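Turning a Spare Room into a Place to Work: Our Project Report

Our group took on the conversion of a back bedroom into a working study, and I should say at the start that we all came to it with more enthusiasm than skill. Kevin Brennan had hung a door before, Stavros Berisha could draw a decent floor plan, and I had mostly painted fences. Our instructor, Eamon Fahy, let us pick the job ourselves, provided we kept a written record from the first measurement to the last coat of paint.

The room belonged to Radek Kuruc, who works from home and had been using the end of his kitchen counter as a desk. He wanted a long built-in worktop, shelves above it, and a door that would keep out the noise of the house. We had four weeks in August and a materials budget of $1,819, which sounded like a fortune until we priced the lumber.
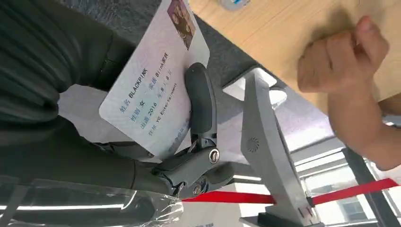 Labeling turned out to be the part of the work I am proudest of, odd as that may sound. Every shelf board, bracket and trim piece got a card of its own before it went into the garage. We kept to large, dark lettering on plain white, the way a name like BLACKPINK in capitals on a white card can be read even when the card is tipped well over on its side, and it saved us a lot of hunting through the stacks. Stavros matched each card to a number on his plan, so we could carry things upstairs in the right order.

The worktop gave us the most trouble. The back wall bowed in the middle, and our first board left a gap you could slide a pencil into. Kevin showed us how to scribe the edge to the wall and plane it down a little at a time — slow going, but lovely once it fit. We added two extra brackets under the span where the monitors would sit.

For the door we chose a solid core model from Brivano and put a sweep along the bottom. Radek says he can still hear the washing machine, though much less than before. We would seal the sides of the frame as well if we did it again, and we would order the paint earlier, as we lost a whole Friday waiting for it.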